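Clorketby guest house – room safety check, bedroom 22
April 2026
Checked by: Cempaka Khoo

Smoke alarm – OK. Pressed test, loud. Battery swapped last August so due again this summer.

Window latch – OK, stiff. Needs a spray. Opens far enough to climb out.

Door closer – FAIL. Slams hard, somebody will lose a finger. Called Drurnadside, waiting on a call back.

Outlets – OK. No scorch marks. Tell guests again no power strips plugged into power strips.

Heater – OK, but keep bedding off it. Three feet clear all the way round. Skarton oil type, cord fine, feet fine, thermostat knob is loose but works.

Bed and bedding – see comments.

Comments on bed: frame bolts tightened, two were finger loose. Slats all there. Pink sheet stays on, plush blanket and the emoji cushion stay too, guests like them. Blanket is a big heavy thing and it slides, so fold it to the foot end when making up the room and dont let it hang on the floor. Trip hazard at night. 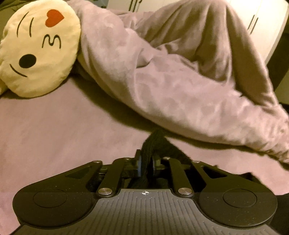
Care tags next. Anything with a missing tag goes on the list and gets replaced, no arguing. Electric blankets not allowed in any room – found one in 202, bagged it, owner can have it back at checkout. Also cribs: no cushions, no plush, nothing soft in with a baby. Take them out of the room if a crib is booked.

Lamp – OK. Bulb was over the rating on the label, changed it. Shade had a brown spot, threw it out, spare one on now.

Rug – FAIL. Corner curls up right by the door. Tape for now, new gripper pad on order from Chin.

Closet rail – OK. Pulled on it, holds.

Bathroom floor – OK. Mat has its suckers. Grout by the tub going soft, keep an eye on it.

Exit map – MISSING. Only the sticky corners left on the door. Print another and put it behind plastic this tme.

To do before next booking: door closer, rug, map. Heater knob can wait. Re-check 202 at the same time.

Signed off: NOT YET. C. Khoo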